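Tondbridge Play Library - Shelf and Table Inspection, Letter Blocks and Word Table

Sheet 608, with the inspector's comments left in
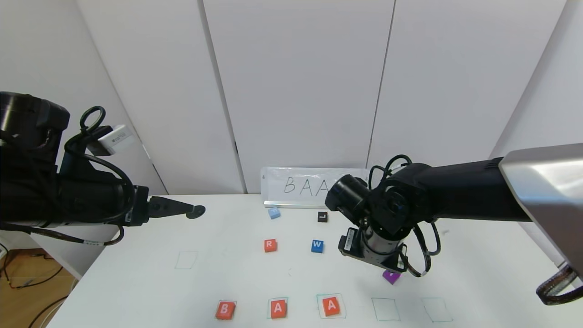 Scope: the white spelling table, the loose letter blocks, the word card and its ledge, the squares marked on the tabletop, and the storage tub. The wall panels are on the building sheet and I have kept out of them except where noted. Ratings are OK, FIX, WATCH and REMOVE. I was asked to use the Ollow checklist again. I have used it, and where I think an item is a waste of ink I have said so.

Inspected December 19, 2021. Previous inspection in October.

SECTION A - BLOCKS

A1. All blocks free of splinters, chips and sharp corners.
Rating: OK
Comment: Ran a thumb along every edge. The corners are square and a bit hard for my taste, but they were like that in October and they haven't got worse. The checklist wants "smooth to the touch," and I would like to know whose touch.

A2. Letters firmly attached or printed, no lifting.
Rating: WATCH
Comment: The white R on the red block and the white W on the blue one both passed the fingernail test. The L on the black block passed too, though I had to be talked out of failing it. One corner looks dull to me. May be dirt. Wipe it and look again next time.

A3. Paint or finish sound, no flaking.
Rating: OK
Comment: White cloth, damp, ten rubs each. Nothing came off on the cloth from the red, black or purple. The light-blue cube left a smudge, which I put down to a sticky hand. The supplier's sheet (Benmoussa, item 2610) says the finish is "child safe." Every supplier's sheet says that. I want the test report, and I asked for it last time as well.

A4. Blocks too large to be swallowed.
Rating: OK, with a complaint
Comment: Each one was offered to the small parts cylinder and none fit inside. Fine. But these are small blocks, and the sign by the shelf gives no age at all. Put one up. "Suitable for all" is a hopeful phrase and I don't accept it as a control.

A5. Set complete against the inventory card.
Rating: FIX
Comment: The inventory card says "assorted." How am I supposed to check a set against "assorted"? Write out the letters and the colors, one line each, and tape it inside the lid of the tub. Until then this item can't be passed by anybody with a straight face.

A6. Colors can be told apart in normal room light.
Rating: WATCH
Comment: Red and black, no trouble. The blue and the light blue are different enough side by side. I am less happy with the purple, which goes very dark when something shades it, and then a child told to find "the purple one" may well pick up black. Either stop giving color instructions or improve the light over that table.

SECTION B - TABLE

B1. Table stands level and does not rock.
Rating: OK
Comment: Leaned on all four corners. No movement that I could feel. A block set down on each corner stayed put.

B2. Top clean, no residue.
Rating: OK
Comment: A white top shows everything, so this is the one item on the list that practically inspects itself. Keep it white. The proposal to cover it with a patterned oilcloth should be dropped.

B3. Edges and underside free of gum, staples and loose screws.
Rating: FIX
Comment: One screw underneath is proud. I could catch a sleeve on it, so a child can catch a knuckle. Five minutes with a screwdriver.

B4. Marked squares legible.
Rating: WATCH
Comment: The row along the front is drawn in thin teal marker. It can be read, but the line is thin and I doubt it will stand up to a proper scrub. The cleaning instructions call for the gray pad. The gray pad will take it off. Choose one or the other: a softer cloth, or tape for the squares.

B5. Marked squares match the activity.
Rating: FIX
Comment: There is a row at the front, and then there is one more square on its own, farther back on the left. I asked what the single square was for and was given two answers, both confident. If it is where a block starts from, say so on the activity sheet. If it's a leftover, clean it off.

B6. Squares big enough for the blocks.
Rating: OK
Comment: Tried the R and the W in several of them. They sit inside the line if you take care. A four-year-old won't take care, but I don't see that as a hazard.

SECTION C - WORD CARD AND LEDGE

C1. Card secure, cannot fall on a child.
Rating: OK
Comment: It is a card. If it falls on a child the child will survive. I record this as OK and ask again for the item to be struck from the list.

C2. Ledge secure, no sharp ends.
Rating: FIX
Comment: The ledge is another matter, and the checklist gives it half a line. It is thin metal at the back of the table, at just the height a small face reaches when its owner leans across to look at the word. Cap both ends. Zelside sell rubber caps by the bag, part 3021, and any hardware store will have something similar. I wouldn't leave this one until spring.

C3. Card readable from the front edge of the table.
Rating: OK
Comment: Black marker on white, big capitals. It reads well as long as nothing stands in front of it, so keep the space between the card and the child clear during a turn.

C4. Word on the card can be made from the blocks laid out.
Rating: FIX
Comment: Not a safety item, I'm told. I disagree. A child who is asked for letters that aren't on the table goes looking for them, first in the tub, then on the high shelf. The card had BAA on it. I went over what was out and the B and both As were there, along with R, W and L, but nobody could tell me it had been checked. Check the card against the blocks before every session. It takes less time than reading this paragraph.

SECTION D - SURROUNDINGS

D1. Clear floor on the side where children stand.
Rating: FIX
Comment: Tangled black cables on the floor by the left front corner. I've been told it is "always clear," a claim I have heard in other rooms while standing on a crayon.

D2. Wall behind the table clean and undamaged.
Rating: OK
Comment: Tall white panels with dark seams between them. Nothing loose when pressed. Small fingers like a seam, so press along them again at each inspection, low down especially.

D3. Storage tub lid fits and does not pinch.
Rating: REMOVE
Comment: The hinge closes faster than I can get my hand out, and I was ready for it. Take the lid off today. An open tub does the same job.

D4. Cleaning log up to date.
Rating: WATCH
Comment: It is up to date in the same pen, in the same handwriting, with the same slant, for the whole of October. Draw your own conclusions. I'd like to see it filled in on the day from now on.

ACTIONS, IN THE ORDER I WANT THEM DONE

Lid off the tub (D3).
Caps on the ledge (C2).
Screw under the table (B3).
List of letters and colors for the tub (A5).
Decision on the odd square (B5).
Card checked against blocks, every session (C4).
Finish test report from the supplier, second request (A3).
Age sign for the shelf (A4).

The first three must be finished before the table goes back into use. Send a note quoting sheet 608 when they are, and say what was done. "Dealt with" was the answer I got to the last sheet, and the screw was still sticking out when I came back.

Order reference for the ledge caps is 1493.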